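The mug shelf, part two

Apr 6, 2021

So I promised back in January that I would deal with the mugs, and a bunch of you have been very polite about not asking. I am dealing with the mugs! This is me dealing with them.

If you missed the first post, the short version is that we have one shelf, it's a short shelf, and for years it has been holding way more than it should. They were stacked two high at the back with the handles all facing different ways, so getting a plain coffee mug out in the morning meant moving four others onto the counter and then putting them back (or not putting them back, which is how the counter got the way it was). Samuel chipped two in one week doing this and that was when I finally got a box up from the basement.

The first thing I did was take everything down and wipe the shelf, and I have to say the shelf was disgusting. There's a kind of dust that only grows near a stove. I used hot water and dish soap and an old toothbrush for the corners, then I left the cabinet door open for the afternoon so it would dry out. The shelf paper came off in strips. I'd put that paper down when we moved in, a yellow check I was very proud of, and it had gone the color of weak tea.

New shelf paper is plain white. I wanted something with lemons but the lemon one was sticky-backed and I have been hurt by sticky-backed paper before.

Then came the sorting, which I did on the dining table, and it took two evenings because I kept stopping to have feelings about things. My friend Anneliese Teuber came over for the second one and she was ruthless. She'd hold one up and say "When?" and I had to tell her the last time I drank out of it. If I started a sentence with "well, it was a gift," into the box it went. She let me argue for three. I argued for five.

What went in the box: the ones with company names on them, the enormous one shaped like a soup bowl that holds a whole can of soup but burns your thumbs, the set from Clurkham with the square handles (who can hold a square handle?), and a very nice thin china one that I have been scared of since the day I got it. Somebody with steadier hands should have that one.

What stayed: my two everyday ones, Samuel's blue one, the Prondska pottery pair, and the tall green one with the crack in the glaze that doesn't leak so I don't care. Also the one I use for measuring rice. It isn't a good mug but I know exactly how much rice it is.

I should say something about the pottery pair while I'm on them, as a few people wrote to me after the last post. They came from a little stall Smaranda Bălan dragged me to when I was visiting her, and I paid too much, and I carried them home on my lap wrapped in a sweater. They're heavy, they keep coffee warm for ages and the bottoms are rough enough to scratch the table, so I stuck felt dots on them. The dots come off in the wash. I stick on new ones. The pack I bought had 1,000 dots in it so I'm good until I die, I think.

Where I got stuck was the metal-trimmed ones. I have a soft spot for anything with a bit of shine on it and I never put those in the dishwasher, so they pile up next to the sink waiting for me to get around to them, and then they're not on the shelf when I'm counting on having the shelf sorted. Anneliese says a mug you can't put in the dishwasher is a houseplant. I told her I'm also good with houseplants.

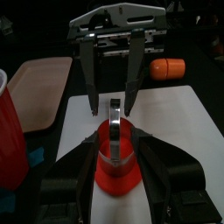

Red-orange is such a cheerful color for a kitchen, though, and with a silver band and a silver handle on top of that I was never going to be sensible. I like a tall skinny handle too. It takes up hardly any room if you turn it toward the back of the shelf, and you can get two fingers through without touching the hot part. The metal does show every fingerprint. I go over it with a dry dish towel and a tiny bit of baking soda if it's looking cloudy, and I keep the scrubby side of the sponge well away.

Anyway, the rule now is one layer, handles to the right, nothing stacked. I bought one of those little wire risers for the back row (Stirnance, the cheap one, it wobbles until you bend one foot down a hair) and that gave me a second level without anything sitting inside anything else. The everyday ones go in front at hand height. The pottery pair goes on the riser. The shiny stuff has the left end all to itself, where it doesn't get knocked when I'm grabbing things half asleep.

We're three weeks in and it's holding. Samuel put a cereal bowl up there once and I moved it and we haven't discussed it. The counter by the sink is clear most nights, and I've noticed I wash things sooner now that there's an obvious spot for each one to go back to.

The box is still in the hall. I know! I'm waiting until the donation place opens its drop-off again, and I did go in there and take one back out, the soup bowl one, but then I burned my thumbs on it and put it back. If you're local and want the square-handled set, leave me a comment before it goes. I'll throw in felt dots.

Next up is the drawer with the lids. I opened it yesterday to have a look and closed it again.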